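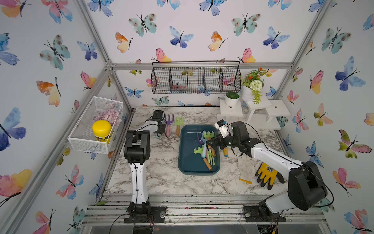

Storkcombe Garden Library opens tool lending for the season in March

STORKCOMBE – The Storkcombe Garden Library will begin lending hand tools to residents in March, with 122 items on the shelves, up from 100 last year. Loans are free to anyone with a Storkcombe address and run for 13 days.

The collection covers the small tools most people need for pots, raised beds and window boxes: hand rakes, trowels, weeders and work gloves. Many of the rakes come in bright colors, including purple and lime green, which makes them easier to find in the grass. Wooden-handled tools are also available.

Tools are sorted into trays by job before they go out. A borrower can take a full tray or pick up to 3 single items. Gloves are lent in pairs and do not count toward the limit.

"People come in wanting one rake for one afternoon," said Shahram Vahidi, who runs the library. "They don't want to buy it and then store it all year. We'd also like them back with most of the soil knocked off, but we don't charge for dirt."

Returned tools are brushed, checked for loose handles and oiled if needed. Anything broken goes to Abbasi Hardware on Mill Street, which does the repairs at cost. The library replaced a number of handles over the winter.

New this year is a set of child-size tools paid for by Kandimby Nurseries. These can be borrowed by families and by school classes. Teachers should reserve class sets at least a week ahead.

The library is in the rear room of the Cevudico building and opens at 10 a.m. First-time borrowers need to bring proof of address. Donations of used hand tools are accepted at the desk during opening hours. Power tools and chemicals cannot be taken.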